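Subject: Re: [bench-list] Brackets out of the blue tray

Went through the blue tray on the white shelf this morning before starting the next lot.

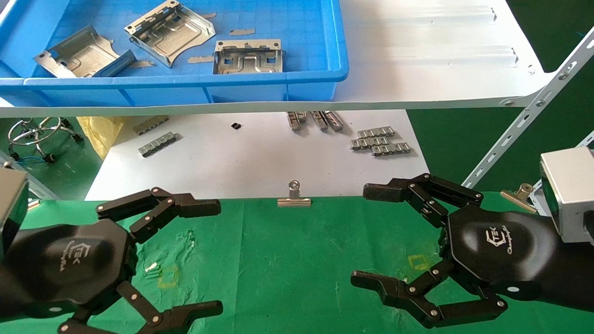
The drawing for the Pakex order still shows the old hole position, so please don't work from the copy pinned by the door. I'll print the new one -- same part, revision 7. The order is for 300, due in November.

On 12/09/2019 the Jidton stores desk wrote:
> Are the stamped brackets in the tray ready to go
> to Zitelance, or do they still need checking?
> Also, can the tan strips be thrown out?

They still need checking. I want the side flanges looked at for burrs and the holes tried with the pin gauge before any of them get boxed. Three brackets are in the tray, and those stay there until they have a tag.

The tan strips can go in the trash. Please take them out before more brackets go in, as they get stuck under the flat side and then we find them in the box.

The tabbed strips on the lower table are a separate job. Leave them where they are and don't mix them in with the brackets. Woo has asked for 12 as samples and I haven't picked them yet.

We are down to 2 rolls of box tape. I put in for more.

Recent messages on this list
- Box tape and labels
- Pin gauge back in drawer
- Re: Pakex drawing, old revision
- Zitelance pickup time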